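Defensa del papel pintado

Llevo años oyendo que el papel pintado es cosa de abuelas, y cada vez me da más rabia. ¡Pues vivan las abuelas! Mi amiga Suha pintó todo el piso de blanco roto el pasado junio y ahora dice que le parece la sala de espera del dentista – y algo de razón tiene.

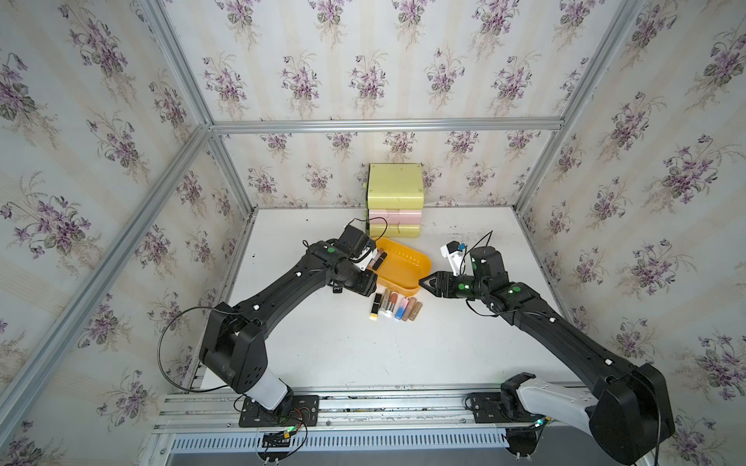
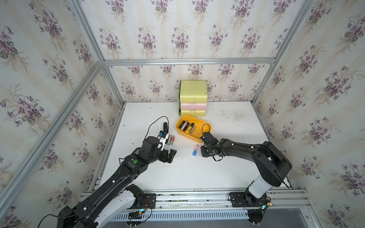 Violetas sobre crema, un clásico.

Lo que me cansa es el miedo a equivocarse. Compramos todos el mismo gris porque "combina con todo" (con todo lo gris, supongo) y luego nos gastamos 80 euros en cojines para alegrarlo. Yo empapelé el pasillo con ramos enormes, me quedaron 2 juntas torcidas y las miro cada mañana con muchísimo cariño.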